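Wullow Town Football Club -- Minutes of the Supporters' Meeting
Held Monday, 7.30pm, Stelta Stand bar

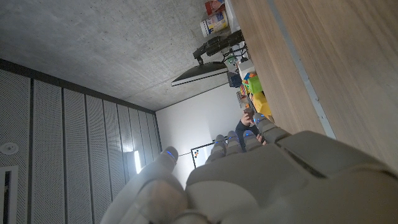

Grey hand with blue lights at the fingertips

1. Last minutes
Agreed, with one spelling corrected (Cirnus, one r).

2. The new manager
Plenty to say on this one! The meeting was delighted with the start made, and the win at Janjua Rovers was called the best away day in years. 374 of our own made the trip and sang right through the second half. It was agreed to write to the board asking that the job be made permanent before the summer. Two members wanted to wait until after the cup tie -- noted, but the vote was clear.

3. Cup quarter-final
Home to Cirnus Athletic. The club has sold 2540 tickets so far and the ground holds 3000, so please nudge your friends and neighbours. Turnstiles will open early. Flags welcome, poles no longer than last time.

4. Away coaches
3 coaches booked for the next league trip. Pick-up is from the station side, as the car park is being resurfaced. Fares stay the same, which got a cheer.

5. Youth side
Top of their table and great fun to watch. More support on the touchline would be lovely.

6. Any other business
Pies: still running out by half-time. To be raised again with the club.

Closed 9.10pm.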